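The arm at Jalau has one job, which is moving trays, and one keeper, Abílio Falcão, who has a screwdriver and few illusions. Every 23 cycles he stops it and checks that the black fingers still close flush.
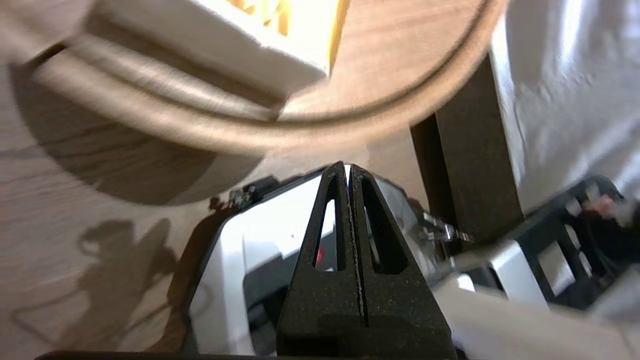 Falcão blames the cable first – it is usually the cable. Then he goes over the screws, tightens whatever has crept, and runs the tray again at a speed Rocha, his boss, calls insulting. The last full rebuild was in October and took 13 hours. He has booked the next one for 21st February and told his family 3.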